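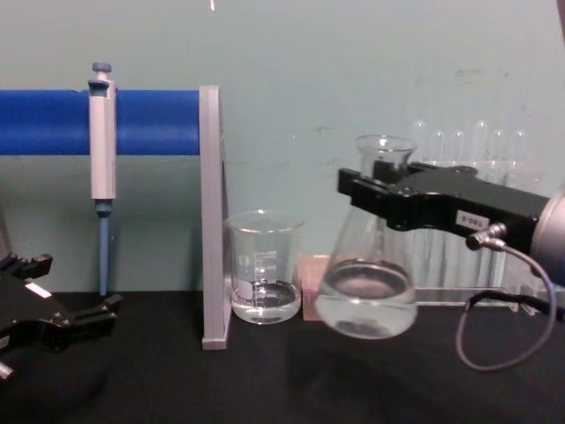

Bench cell 2, right arm holding the flask, left arm over by the pipette stand.

Ticket 509
Subject: Right arm lifts the flask, then holds and asks for an operator
Opened by: Saron Wolde, water prep, Storneck lab
Assigned to: Cell support
System: Plevach two-arm bench cell, jobs sent from Putuver
Priority: Normal (raised to High, see log)
Status: Resolved, one follow-up open

Description from requester

Hi all! First, I want to say we love this cell and I don't want this ticket to read like a complaint. My wrists haven't felt this good in years. But we have a problem that is eating up the time it was supposed to give back.

On the rinse-and-aliquot job, the right arm picks up the flask by the neck, lifts it a little way off the bench, and sometimes just holds it there. The left arm stays where it is. Putuver shows "Operator needed" in yellow. If you press Continue it carries on like nothing happened. If you don't press Continue, it will hold that flask all morning.

It doesn't do it every time. We can go most of a shift without one and then get four before lunch. Same flasks, same rack, same beaker position, nothing moved that I know of.

What makes it worse is that the alert goes to everybody. All of us on the prep side get the buzz, so either three people walk over or everyone figures someone else has gone. Yesterday it sat for forty minutes with five of us in the building.

What I tried:
- Restarted the job from Putuver. Same thing later.
- Restarted the whole cell. Same thing later.
- Wiped down the gripper fingers and the flask necks.
- Swapped to a different flask. Thought that fixed it! It did not.

Log

Support, first reply
Thanks Saron, great write-up, and the bit about Continue helps a lot. If it goes on happily after Continue then it isn't a fault stop, it's a check that came back "not sure." There are three checks right after the lift on that job: finger gap, weight, and arm clearance. Can you go to Job History, open any held run, and tell me which line is yellow? You may need to switch on Show Details in the top right.

Saron
Weight! It's weight on all of the ones I opened. I never knew that page was there. Is it OK if I show the others?

Support
Please do show the others! That page is the best thing in Putuver and it's badly hidden.

Weight check: the cell expects the flask plus water to fall inside a window. If it's outside, it holds and asks. It's meant to catch an empty flask or one that has been filled with the wrong thing. Who fills the flasks on your side, and how full?

Saron
We do, by hand, before the shift. Tsehay and I do the morning ones, the late crew does theirs. There isn't a line we fill to. You sort of know. I've been doing it long enough that I'd call mine pretty steady, but I'm sure the late crew would say the same about theirs, ha.

Support
That could be the whole story, but I'd like to rule out the arm first. Please do the following when you have ten minutes and the cell is idle:

1. Put the cell in Teach mode.
2. Run Right Gripper > Zero with nothing in the fingers.
3. Look at the gray cable under the right gripper. It should hang in an easy loop with nothing resting on it. If it's tight or caught, the arm can read it as load.
4. Run Zero again and send me both numbers.

Saron
Done. Cable is hanging free, I moved the arm through its whole reach in Teach and it never pulled tight. Both zeros came back the same. So the arm's fine?

Support
The arm's fine. Nice job on the full reach test, I hadn't asked for that and I should have.

I've pulled the cell's own log. Since it was set up it has done 1,906 flask lifts on this job. The holds start with the job version that went in after the Güneş visit. Before that version the weight window was wide open, and you'd have had to hand it an empty flask to get a hold. The new version has a much tighter window. Somebody at setup used a test flask filled to one exact level and the window was built around that.

So the check is doing what it was told. It was told something that doesn't match how people fill flasks.

Tsehay Wubshet
Adding myself to this ticket because I was here for the Güneş visit. I remember the test flask! It was one of ours but they filled it themselves, a good bit lower than we do. None of us were asked how we fill. I don't think anyone meant anything by it, we were all standing around watching the arms and it was honestly a lovely afternoon. But I'd have told them if they'd asked.

Can we please be in the room when numbers like that get picked? We know this bench.

Support
Yes, a hundred percent yes, and I'm writing it into the follow-up so it doesn't depend on me remembering. Raising this to High too, given the forty-minute hold.

Proposed change, tell me what you think before I touch anything:

a) New weight window based on flasks filled by your own people, morning and late crews both.
b) A fill line on the flasks, at a level you pick.
c) Alert goes to one named person first, then to the rest if it isn't picked up.

Saron
(a) yes. (b) yes, and the late crew wants it as well, I asked. (c) YES PLEASE.

On (c), could the named person be whoever is signed in at the cell? We've started taking turns as cell lead since the arms came in. It used to be that everyone pipetted for most of the shift and whoever was nearest did the odd jobs. Now one of us loads, watches and clears, and the others get on with the samples that need a real look. It took a couple of weeks to stop hovering over it. The screen still thinks we all work the old way.

Support
That's a really useful way to put it. Sign-in at the cell already gets sent to Putuver, it's just that the alert rule doesn't look at it. I can set that from here. First alert to the signed-in lead, two-minute wait, then everyone.

For (a), please have each crew fill the way they normally do, no special care, and run Learn Weight on each flask as it comes up. Don't try to match each other! The spread is what I need.

Tsehay
Morning flasks done. I had to stop Saron from being careful.

Saron
I was being NORMAL.

Support
Got the morning set, got the late set overnight. They overlap a lot more than I expected. Late crew runs a touch fuller. I've set the new window to cover both with some room on each side, and it will still catch an empty flask with no trouble. Alert rule is live as well.

Can you run one shift on this before you put the fill lines on? I'd like to see the window hold up by itself. Then add the lines.

Saron
Full shift, no holds! I kept looking over at it. We also tried an empty flask on purpose near the end and it held right away, and the buzz came to me and only me. Pressed Cancel, put the flask back by hand, all good.

I know it's a small thing, but having it call just one person changed the mood in here. Two people said so without me asking.

Tsehay
Late crew reports the same, one hold overnight. The lead checked and the flask really was low, someone got called away halfway through filling it. So that's the check earning its keep. Fill lines going on now.

One question. Several of us who used to do the fine pipetting all day are worried about getting rusty. The pipette on the stand is there for the left arm's job, but are we allowed to take it when the cell is off? Some of the newer people want practice too.

Support
You are, with the cell in Teach mode and both arms parked. Please hang it back on the blue bar the same way around afterward, and run Check Stand before starting a job so the left arm knows where it is. I'd also suggest asking for a second pipette that lives away from the cell, then you can practice any time. Happy to back that request up in writing if it helps!

Saron
It would help. Thank you! OK to close from my side.

Resolution

Cause: weight window on the rinse-and-aliquot job was set from a single test flask and was too narrow for normal hand filling.
Fix: window relearned from flasks filled by both crews. Alert now goes to the signed-in cell lead first. Fill line added to flasks.
Hardware: no fault found. Right gripper zero and cable checked.

Follow-up (open): setup checklist to include prep staff whenever a limit or window is chosen. Tsehay Wubshet to review the wording. Window to be looked at again in March, or when the cell has done another 1,000 lifts.

Last updated: 20th February

Related items
Left arm pauses over pipette stand after Check Stand
How to find Job History and Show Details in Putuver
Taking turns as cell lead: sign-in and sign-out
Learn Weight, step by step
Request: second pipette for practice, Storneck water prep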